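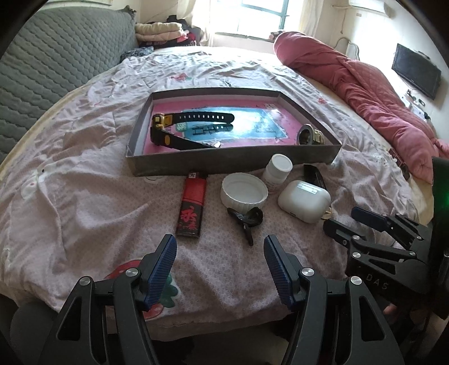 Catherine Mackay writes that sorting small items used to take her until lunch, and now she spends the morning watching something else take until lunch. She would like this logged as a fault.

**Ticket 601 – Skallent sorter, small items bench**
Status: open (again)

- Stops on anything round. Watches, caps, lids. Waits for a person to press Continue.
- Restarted twice. Same.
- Pravdale support suggested updating the item list. Ours holds 1,507 entries, and "watch" is in there four times, spelt three ways.
- Removed the spares. It now stops on lighters as well.

**Effect on staff:** two of us have gone from sorters to button pressers. The rota still says "sorter", and so does the pay grade. Morrison has asked for a new job title and been offered a stool.

**Next step:** Cellau to send the May settings back. Catherine is doing the round things by hand until then – please stop telling her the target is 800.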